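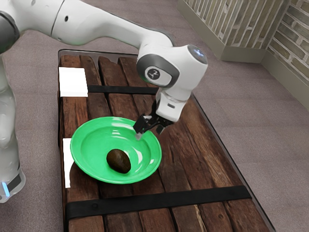

Téléop en simu : prendre le bol par le bord, vous faites comment ?

puton_du_fond
Bonjour à tous. Tâche bête : le bras attrape le bol vert par le bord du fond et le déplace sur le plateau, avocat compris. L'avocat doit rester dedans, c'est tout ce qu'on lui demande. J'ai 193 démos faites à la manette sous Enutard et la politique entraînée dessus a appris une chose avec une grande fidélité : mon hésitation. Elle arrive au bord, elle s'arrête, elle réfléchit à sa vie, elle repart. Je coupe les pauses ou je recommence tout ?

Ertürk
Tu recommences. Une manette pour pincer un bord évasé, c'est du tricot avec des gants de ski. Passe au bras maître, même un petit.

mireille_k
Pas d'accord avec Ertürk (pour changer). J'ai fait 600 démos à la manette sur une tâche d'assiettes et ça tourne très bien. Le souci, c'est que tu décides où pincer une fois arrivé au-dessus. Décide avant de lancer l'enregistrement. Et filtre les immobilités, ça prend dix lignes de script.

Ertürk
Le filtre qui vire aussi l'instant où la pince se ferme, donc. Grand classique. On se retrouve avec un robot qui soulève de l'air très vite.

mireille_k
Il suffit de garder toutes les images où la commande de pince change. Je pensais que ça allait sans dire.

puton_du_fond
Ça n'allait pas sans dire, merci. Autre question tant que j'y suis : j'enregistre aussi une vue rapprochée, en plus de la vue large. Sur certains passages elle ne voit que des planches.
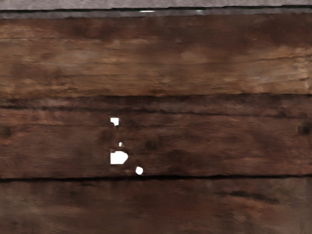

Du coup je ne sais pas si je la garde en entrée. Le réseau a peut-être mieux à faire que d'étudier le bois.

Tondadau
Garde-la. Sur le passage que tu montres il n'y a ni pince ni bol, d'accord, mais c'est à l'approche qu'elle te servira. Par contre c'est quoi les taches blanches sur la planche du milieu ? Si c'est une texture qui bave, ton modèle va s'en servir comme repère et tu pleureras le jour où tu changeras de plateau.

puton_du_fond
Aucune idée. Je n'ai rien posé de blanc de cette forme-là volontairement. Je regarderai les matériaux.

Ertürk
Randomise la texture du plateau et n'en parlons plus.

Tondadau
Randomiser sans savoir ce que c'est, bof. Si c'est un défaut de géométrie, il survivra à toutes tes textures.

ataberk_t
Ataberk Taşdemir, je fais surtout du guidage à la main sur du vrai matériel, donc prenez ça avec des pincettes. Avant de jeter quoi que ce soit, rejoue tes démos en boucle ouverte depuis les mêmes états initiaux. Chez moi, sur 307 trajectoires, les mauvaises étaient presque toutes de la même fin d'après-midi. Le bras n'y était pour rien, j'avais faim.

mireille_k
+1 pour le rejeu. Et note l'heure de chaque session, on rigole moins en la relisant.

puton_du_fond
Bon. Rejeu fait sur tout le lot. Les pauses viennent surtout des premières sessions, celles de février, quand je cherchais encore quel bouton faisait tourner le poignet. Je vire celles-là, je filtre le reste en gardant les changements de pince, et je relance un entraînement ce soir avec 4 graines.

Ertürk
Et le bras maître ?

puton_du_fond
Quand tu me l'offres.

Tondadau
Et les taches blanches ?

puton_du_fond
Toujours là.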